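Tultwood Workroom: Tables and Packing
Gallery, updated 22nd July

The Tultwood workroom is on the ground floor at Letham, behind the shop. Most of what leaves the shop gets wrapped here on plain wooden tables, and this page is a record of the room and how it is used. Captions were written by Marichka Pasichnyk and Adebayo Bashir.

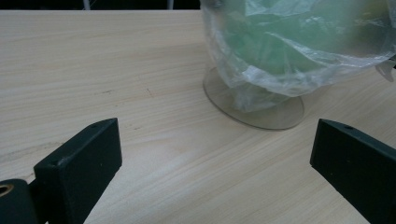
The tables are the oldest things in the room. They came from the Ostapchuk print shop when it closed, and Aigars Mockus sanded the tops down before we moved in. We have left them without a cloth ever since. Small marks from daily work stay where they are until the next sanding, planned for November.

Wrapping
Clear bags are used for nearly everything now. Paper looked nicer, but people at the counter kept tearing it open to check the color. With a clear bag they can see what they are getting.

Closing the bags
Gather the top, twist it, tuck it or tie it. Milagros Muñoz ties hers. Matvii Kovalchuk prefers a twist and a paper band, which is quicker to undo if an order changes. Both are fine for collection. Anything going by mail is tied.

Bases and trays
Round pieces travel on a flat base so they can be lifted without being squeezed. Used bases can be brought back to the counter. We rinse them and use them again unless the rim is cracked.

Light
Wrapping is done by daylight when possible. Greens are the hardest to match under the ceiling lamps, and two orders went out in the wrong shade last winter before we changed the routine. Colors are now checked in the morning.

The Drultoria order
The largest job this year was 60 bundles for the Drultoria summer market. It took five of us, and the finished bundles went out in nine crates. Adebayo kept the list and read out the names while the rest of us packed. One crate came back with the wrong labels and was redone the same evening.

End of the day
Tables are cleared and wiped with a barely damp cloth, going with the grain. Scissors go back in the drawer by the door. Bundles waiting for collection can stay out overnight if they have a name slip.

Visiting
The workroom can be seen from the shop during opening hours. Please ask at the counter before coming through. More pages: The Shop, Summer Market, Find Us.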